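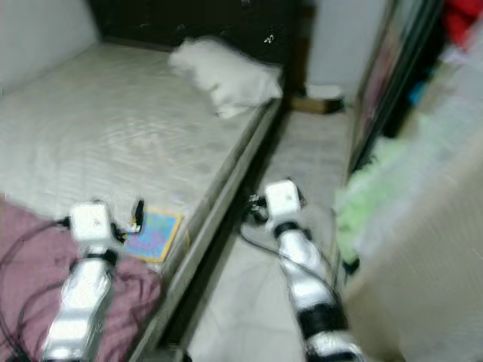 Clolau Forum > Perception > Head camera

Blurred head frames during base + torso motion: drop, deblur or down-weight?

mmeredith
Posted Jun 1, 2019

Setup: two arms, head RGB camera, wrist cameras off for this test. The task is bedroom tidying. Pick small items off the mattress, pick cloth off the floor, place both somewhere sensible. The stack is the Clolau planner on top of our own segmentation node.

The frame at the top is from the log. The blur is worst in the far half, toward the headboard. At that moment the left gripper is over the mattress near a small colorful card or thin book that is lying partly on a mauve cloth, and the right gripper is over the tile next to the bed rail. Segmentation merges the card and the cloth into one instance in this frame and in most of its neighbors. On sharp frames it separates them without trouble.

The log is 1383 frames. My variance-of-Laplacian check flags 31 percent of them. If I drop all of those, the planner starves during every torso move and falls back to the last good map, and the last good map has the arms in the wrong place.

Options as I see them:

1. Drop flagged frames, stop the torso before every perception call.
2. Run a deblur network before segmentation.
3. Keep everything and down-weight by a blur score.

I don't like 1 because of cycle time. Has anyone done 3 with the stock fusion node?

Mererid Meredith

tk_servo
Shorten the exposure first. What is it set to?

mmeredith
Auto, capped at 12 ms. The room is fairly bright so I can probably go lower, but the last time I forced it down the dark headboard turned into noise and the depth estimate behind the bed went with it.

tk_servo
You don't need depth behind the bed. You need it on the mattress and the floor. Set the metering region to the lower two thirds and cap at 6. Gain noise hurts segmentation much less than smear does.

ortolan
Disagree with that as general advice. He or she will lose the rail. A gray metal rail with a dark shadow line next to it is exactly what the collision map needs with one gripper working the floor side, and it is already a thin structure. Noise on thin structures gives you a rail with holes in it, and the planner will happily route a forearm through a hole.

tk_servo
The rail is static. Put it in the map once from a stationary scan and stop re-estimating it.

ortolan
Static until a cloth gets pulled and the bed shifts. We have logs of this on the Prelton base. Two centimeters is enough for contact.

mmeredith
She, for the record. The rail is currently re-estimated on every frame. I could anchor it and only allow updates from frames above a sharpness threshold. That seems like a version of option 3 restricted to one object class.

probert_dev
The stock fusion node does support per-frame weights, although the documentation hides it. Publish a float on the weight topic with the same timestamp as the image. If no weight arrives before the sync window closes it assumes 1.0, so make sure your blur score is computed faster than segmentation or you will silently get full weight on bad frames. Ask me how long I spent on that.

Also, don't use one Laplacian score for the whole image. Two reasons:

- A quilted pale mattress has almost no high-frequency content even when it is sharp. A global threshold that is right for clutter will flag good frames in which the bed takes up most of the view.
- Your own arms are in the view. They are glossy and high contrast, and when the camera moves with the torso the arms stay nearly fixed relative to it. They score sharp while the room smears.

Mask the arms using the URDF projection before you compute anything. Then score by tile.

mmeredith
The arm masking makes sense and I hadn't done it. The mask comes from the kinematic model, so it won't cover the cables. Both gripper modules have a black cable that trails loosely, one over the cloth on the bed and one over the floor. They move a lot. How do people mask those?

probert_dev
Dilate the mask around the gripper and accept the loss, or train a cable class. We did the second for the Ovo arms. A few hundred labeled frames was enough, but it was tedious labeling.

ortolan
Tie the cables down. A loop hanging that far out is a snag hazard next to a bed rail whatever the mask does.

mmeredith
They are at the minimum service loop for full wrist travel. I'm not shortening them.

ortolan
Then limit wrist travel for this task. You don't need full roll to pick a card off a mattress.

mmeredith
For the card, no. For cloth, yes, the regrasp uses most of it.

jpdl
Nobody has mentioned the mirror. There is a wardrobe with a mirrored door on the right side. Whatever you do about blur, you will get reflected structure fused behind the door plane, and in smeared frames it will be low-texture mush that your depth network is quite confident about. Put a plane there by hand and discard everything past it.

tk_servo
Seconded. Same logic as the rail: scan once, fix it, stop asking the network.

jpdl
With the difference that the door opens.

mmeredith
Follow-up, same log replayed offline. Changes: arm mask from the URDF with dilation at the grippers, tiled blur score, weights published before segmentation, mirror plane set by hand. Exposure is unchanged, as it's a replay.

Flagged tiles are mostly confined to the far end of the bed and the wardrobe side now. The card separates from the cloth in most of the frames where it used to merge. Still merged in the worst run of frames during torso pitch. The rail has no gaps, but it lags when the base rotates, and I would not trust it for the right arm at full speed.

I have not tried the deblur network.

probert_dev
Check the lag against your sync window before you blame the weights. Default is too wide for base rotation.

ortolan
And slow the right arm down when rail confidence is low. It's one parameter in the planner, clearance_speed_scale.

mmeredith
Sync window was at default. Narrowing it now. Will post the config in August when the branch is merged.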